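Section 4. Preparing the Westano showroom for opening

This section is for dealers who received the keys of a Brivmont small-format motorcycle showroom and must make it ready for customers. Please read the whole section one time before you start. The floor plan is in the blue envelope that came with the contract.

Caution: Do not bring any motorcycle with fuel in the tank into the room before step 5 is completed.

4.1 Floor and display places

1. Check that the floor is level in each display place. If a motorcycle leans more to one side on its stand, use the thin rubber plates from the Liten kit.
2. Mark the display places with the white tape. The front wheel always looks to the street window.
3. Leave a free way from the entrance to the service desk. A customer with a helmet in each hand must be able to pass.
4. Put the clothing table near the fitting room – not near the service door, where the shirts take the smell of oil.
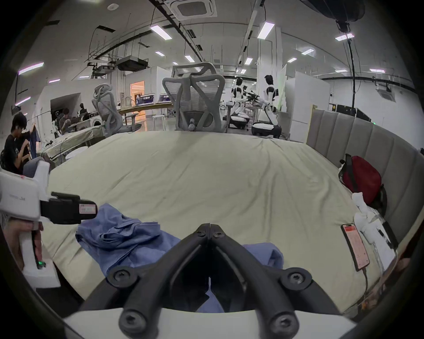 Blue garment on the sheet, with two hand-held grippers.

Note: Riding jackets hang on the wall rail. Only T-shirts and other light clothes go on the table. The order number for the second wall rail is 1014, and it is not included in the first delivery.

4.2 Ventilation and battery chargers

5. Switch on the ventilation and let it run until the lamp on the wall panel becomes green. If the lamp stays orange, close the service door and wait again.
6. Connect the battery chargers to the sockets behind the display places. Each charger needs its own socket. Do not use extension cables, even for one evening.
7. Connect the charger clamps in this order: first red, then black. When you take them off, do it in the opposite order.
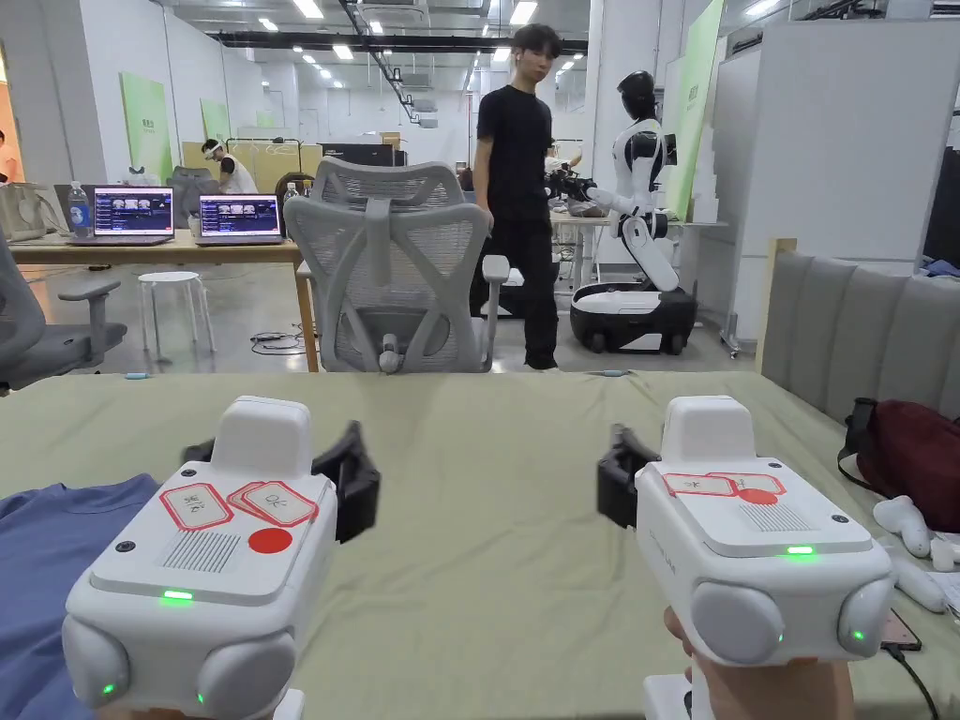

8. Write the date of the first charge on the card that hangs from the handlebar. A motorcycle which stands without charging during the winter will often not start for a test ride in February, and the customer remembers it.

Caution: The total load on the display circuit must stay under 2000 watts. The coffee machine belongs to the other circuit.

4.3 Registering the showroom

9. Open the dealer program and choose "New location". Type the dealer code as it is printed on the contract, with the capital letters.
10. Add the persons who may sign for a delivery. For the Awwad location these were Nour Zein and Elias Bataineh, and both had to send a signature sample. 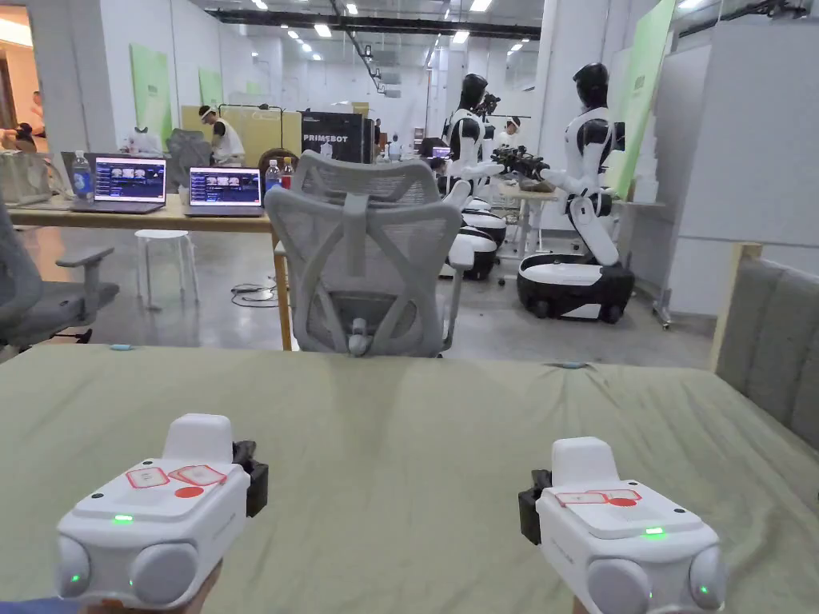 11. Wait for the confirmation letter. Until you have it, the program shows your stock but you cannot sell from it. Test rides are also blocked.
12. Print the confirmation and keep it at the service desk.

Questions about this section go to Marwan Bitar (building and electricity) or Han-gyeol Won (dealer program). Please give the dealer code in the first line of your message.

Text of this section: Angharad Hopkin. Last change 14/04/2019 – step 7 corrected.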